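Can a machine sweep a big paved plaza yet, or is it still a crew with brooms?

Posted in Grounds & Cleaning
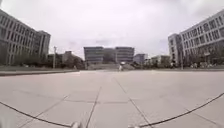

I look after outdoor cleaning for a campus and the largest job on my list is the open paving between the main buildings. Two people do it now with push brooms and a walk-behind sweeper, and it takes most of Friday morning. My boss came back from a trade show with a brochure for the Elero, a self-driving outdoor sweeper, and he wants to know why we don't have one. The brochure says it cleans "any hard surface, unattended." I have my doubts. We have stone slabs with a lot of joints, raised planter edging, steps at one end, and trees that drop junk all fall. Has anyone run one of these for longer than a demo? I don't want to hear from sales reps.

mop_and_bucket_52

We had an Elero on trial for 26 days at the Mornthorpe site. Short version — it's fine in the middle and poor at the edges.

On open paving it drives neat rows and picks up grit and dry leaves well enough. But the dirt isn't in the middle. Wind pushes everything against the curbs and into the corners by the steps, and ours kept a good hand's width away from anything solid. Somebody still had to walk the whole edge with a broom. Wet leaves clogged the intake, and it would stop and send a text until one of us went out and cleared it. I logged 72 stops over the trial. "Unattended" is a stretch.

It also doesn't touch gum, weeds in the joints or stains in the stone. You'll need a pressure washer and a person for those, same as now.

If you do get a demo, insist on a wet day in leaf season. Ours was booked for July, and of course it looked great.

gritty_kev

just get a ride-on. we got a used Ferri and one guy does the lot before 8 am. no app

slabs_and_joints

I'm a bit less gloomy than the first reply. We've had a Virkmont outdoor unit for a year and I'd keep it, with conditions. It goes out at 5 am when there's hardly anyone walking through. Later in the day it stops for every person who comes near and never finishes. Check your slabs too. Any that have lifted will give it trouble, and we had to reset several before it would cross one strip without getting stuck.

What it saved us was 130 hours of labor over the year, which sounds good until you take off the time spent emptying it, washing the brushes and rescuing it. The rep's number was a lot higher. Ask to see the maintenance log from a site like yours and see how fast they change the subject.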